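Category: Members' Forum / Studio Practice / Brush Care

Thread: Proposed guidance on the drying and storage of natural-hair brushes
9 replies | 2,595 views

1. Posted by Obaidul Sheikh (Section Moderator)

Members are invited to comment on the draft guidance set out below. The Habte Calligraphy Society last revised its advice on brush care before the Kakine study room opened, and the text now in use is silent on several matters that members raise with us each March, when the beginners' course concludes.

The draft reads as follows.

1.1 Ink must be rinsed from the brush on the same day it is used. Lukewarm water is sufficient. Soap is not recommended for goat hair.

1.2 After rinsing, the tip should be reshaped with the fingers and the brush suspended with the hair pointing downward. A hanging rack of the traditional gate pattern is suitable.
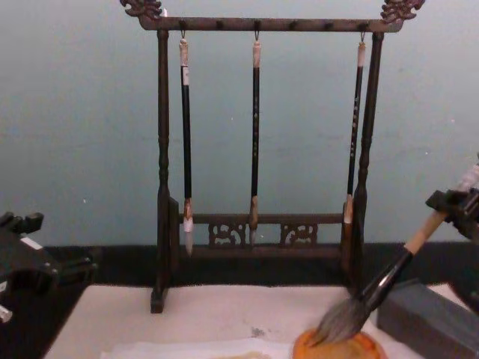
1.3 A brush should not be returned to a roll, tube or drawer until the hair at the base is fully dry. Members in humid districts should allow 2 days.

1.4 The plastic cap supplied with a new brush is intended for shipping and should be discarded.

Comments will be received in this thread until the end of the month.

2. Posted by inkstone_ledger

I support clauses 1.1 and 1.4 without change. With respect to 1.2, I would ask that the Society not present hanging as the only acceptable method. I have dried my brushes flat on a folded towel, with the handle slightly raised, for many years. I have not lost hair from any of them.

3. Posted by margin_and_seal

I must disagree with the previous post. When a brush is laid flat, water travels along the ferrule and remains in the glue. The damage is slow and is often blamed on the maker. I teach a group of adult students, and the brushes that come apart in the second year are nearly always the ones that were dried flat or stood upright in a jar.

The draft should also mention the jar. It is the most common fault I see, and the present wording does not address it at all.

4. Posted by inkstone_ledger

I accept the point about the jar. I do not accept that a flat brush and an upright brush present the same risk. In the first case the water has no reason to collect at the glue if the handle is raised, as I stated.

5. Posted by Rustis_reader

May I ask whether the guidance applies to synthetic and mixed-hair brushes? The title refers to natural hair only, but the Jirnura practice set, which many of our newer members purchase, contains one of each. A short note would prevent confusion.

I would also raise the matter of weight. A large brush hung from a light stand can tip it over, particularly when all of the heavy brushes are placed at one end. Members should be advised to distribute the larger brushes evenly and to check that the hanging loops are sound. I have replaced the cord on two of mine.

6. Posted by margin_and_seal

Agreed on the loops. Waxed thread is adequate for small brushes.

7. Posted by quiet_column

I write in partial support of inkstone_ledger. The cost of a stand is not trivial for a student, and guidance that assumes one will be ignored. A row of hooks beneath a shelf serves the same purpose. Those who do own a carved stand should be told to dust it, as grit collects in the turned rings and the openwork and will find its way into damp hair.

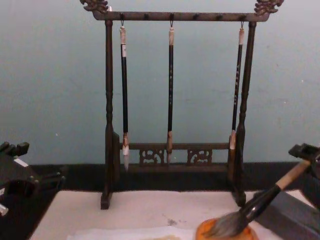

8. Posted by Obaidul Sheikh (Section Moderator)

I thank members for their comments. The following amendments will be made to the draft.

Clause 1.2 will state that hanging is preferred and that any secure hook may be used. Flat drying will be described as permitted for small brushes, provided the handle is raised. Upright drying in a jar will be expressly discouraged. A new clause 1.5 will cover loops, weight and dusting.

Synthetic brushes will be treated in a separate note. The printed leaflet will be limited to 200 words, so some of the reasoning given here will appear only in the online version.

9. Posted by margin_and_seal

I wish it recorded that I remain opposed to the provision on flat drying. I have no objection to the other amendments.

10. Posted by inkstone_ledger

The revised wording is acceptable to me. Will the leaflet be available at the Kakine study room, or by mail only?

Share this thread (9)
Subscribe to the Members' Forum newsletter. You may unsubscribe at any time.
This site uses cookies to keep you signed in. Accept | Manage settings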